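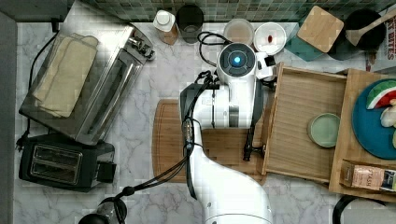 Peltula Drawer: kitchen episodes with a known cable fault

Status: released, with faulty episodes kept and labelled
Current version: the November release. It replaces the earlier one, which should not be used.

Read this first

The set has 900 teleoperated episodes of a single robot arm working on a kitchen counter. In 503 of them the arm opens or closes a wooden drawer. In 119 of those drawer episodes the arm went into a protective stop before the task was finished. We traced 80 of the stops to the cable bundle that runs down the outside of the arm. The bundle was dressed too short at the wrist, and in certain poses it pulled the gripper sideways while the finger was against the drawer front.

The first release did not say any of this. It listed the stopped episodes as ordinary failures, and the stop flag was missing from the logs. If you trained on that version, your model has seen the sideways pull as though the operator had asked for it. Please download the set again and look at the section on labels.

What is in the set

All episodes were recorded in the Siditska kitchen, on a marble counter with a drawer set up beside a cutting board. The arm's base is at the near edge and the arm reaches toward the back of the counter. The counter was left as a working kitchen counter, so there are appliances, plates, food and packaging about, and the arrangement changes between sessions. The drawer holds different things in different sessions. The cover picture has a small pale green plate in it.

Tasks:

open_drawer: hook the finger over the drawer front and pull
close_drawer: push the drawer front until it stops
take_from_drawer: open, lift an object out, put it on the board
put_in_drawer: lift an object from the board, put it in, close
board_only: move an object on or near the board, drawer not touched

The first four make up the drawer episodes. Everything else is board_only. No board_only episode had a stop we could put down to the cable, though two had stops for other reasons and are marked.

Folder layout

episodes/ one folder per episode, named by number
episodes/N/joints.csv joint positions, velocities and motor currents
episodes/N/command.csv what the operator asked for
episodes/N/video.mp4 the fixed overhead view
episodes/N/meta.json task, session, labels
calibration/ one file per session
faults/ the stop list, the notes and the bench test
CHANGES.txt
LICENCE.txt

Joint positions are in radians. Currents are in amps. The clocks for the arm and the video are aligned at the start of each episode and can drift slightly by the end of the long ones. We have not corrected for drift.

What went wrong

The cables on this arm are external. They are bundled along its left flank, looping down from the wrist, with some slack coiled above. How much slack there is depends on where the bundle is tied. During a service visit the bundle was taken off and put back with a tie moved closer to the wrist. The arm passed its usual start-up check, which runs through a set of poses over the middle of the board. None of those poses turns the wrist as far as it has to go to get the finger over the drawer front.

When the wrist turned that far the bundle went tight. With the arm moving freely this showed up only as a rise in current on the last two joints. With the finger against the drawer it was worse. The drawer held the finger in place, the bundle pulled the other way, and the controller read the difference as a collision. It stopped the arm and held it where it was.

A held arm with a finger hooked behind a drawer front is a safety matter as well as a data problem. Twice the operator reached in to free the drawer by hand while the arm was still energized. Nobody was hurt. On one of those occasions the stop was cleared from the console while the operator's hand was still inside the drawer opening, and the arm moved a short distance before it was stopped again. That is the reason recording was suspended and the reason for the procedure further down.

How it was found

The stops were first put down to the drawer sticking. The runners were cleaned and waxed, and the number of stops did not change. A gripper finger was replaced next, again with no change. The pattern showed up when the stop list was sorted by wrist angle instead of by date: nearly all of the stops fell in one narrow band at the end of the wrist's travel.

A bench test followed. The drawer was removed and the arm was driven through the same wrist angles in open air, first with the bundle as found and then with the tie moved back. With the tie moved back the current rise was gone. Both runs are in faults/bench. The Kirkegaard service sheet for the arm gives a minimum loop length at the wrist. Ours was under it. We had the sheet at the time and did not check against it.

The missing stop flag was a separate fault. The Teltadov logger writes a state column, and our export script dropped it when converting to CSV. The column was still in the raw logs, so we were able to recover it for every episode. The script has been fixed.

Labels

Each meta.json now has these fields.

stop
true if the arm entered a protective stop at any time in the episode.

stop_cause
cable, contact, operator or unknown. "Cable" was given only when the wrist was inside the band found in the bench test and the current rise came before the stop. "Contact" means the arm touched something it should not have. "Operator" means the stop button was pressed. Where the evidence was mixed we wrote unknown.

cable_load
none, light or heavy. This is set for all drawer episodes, including ones that finished normally. An episode can succeed with cable_load heavy. In those the operator was correcting against the pull, usually without noticing, and the commanded path is bent to one side.

usable
yes, partial or no. "Partial" means the part up to the time given in usable_until is sound.

Two people labelled the stop causes separately and then compared. Where they disagreed the episode was looked at again, and if there was still no agreement it went to unknown.

Suggested use

For imitation learning on drawer tasks, keep episodes with usable set to yes and cable_load set to none or light. This leaves a smaller set than the headline number suggests, so check the count for your task before you plan a split. Split by session, not by episode. The cable tie was in the same position for whole sessions at a time, and a random split will put the same fault on both sides.

For fault detection, the cable stops and the heavy successes are the interesting part. The bench runs give a clean comparison but they have no drawer load, so a detector tuned on them alone will likely trigger late on the real thing.

The board_only episodes can be used without filtering, apart from the two marked ones.

Do not use the set to estimate how often arms of this type stop in normal service. The fault was ours, and the operators were repeating the task that brought it on.

Procedure after a stop

The following has been in force since recording started again. It is included here for anyone setting up something similar.

1. Take your hands off the controls. Do not clear the stop.
2. Look at where the finger is. If it is behind, over or inside the drawer, treat the arm as loaded.
3. Press the emergency stop and wait for the brakes. The arm may sag a little.
4. Check the cable loop at the wrist by eye from the side. If it is tight, write that down before touching anything.
5. Move the drawer, not the arm. Push or pull it by its side, with fingers clear of the front edge.
6. If the drawer will not move, use the brake release and have a second person support the arm.
7. Stand back from the counter before anybody resets. The person at the console says "clearing" and waits for an answer.
8. Save the log before the next episode, even if the episode is going to be thrown out.

The start-up check now includes the full wrist turn at the drawer, with the drawer open and nobody at the counter. The loop is measured against the service sheet each Wednesday and after any work on the arm. The tie position is marked on the cable sleeve with paint.

Known problems that remain

The overhead video does not always show the cable. In many drawer poses the arm is in the way, and much of the cutting board is hidden under it as well. Do not rely on the video alone to judge cable load.

Some stops are still marked unknown. We expect a few of them were the cable.

The current sensors were not recalibrated between the service visit and the bench test. The rise is clear in comparison with the same arm on the same day. Absolute values should be treated with care.

Lighting changes a good deal between morning and late afternoon sessions. It was not controlled and is not labelled.

Food in the later sessions was real and changed over the course of a day. Object masks were not made for it.

Changes

November release: stop flag restored for all episodes. stop_cause, cable_load, usable and usable_until added. Bench test added. Two board_only episodes marked. Export script fixed. No episodes removed or renumbered.

First release: withdrawn. The old link goes to a notice with the episode numbers affected.

Reporting errors

If you think an episode has the wrong label, send the episode number, the field, and the time in the video where you see the problem. Corrections go into CHANGES.txt. Please don't send edited copies of the CSV files, as we rebuild those from the raw logs.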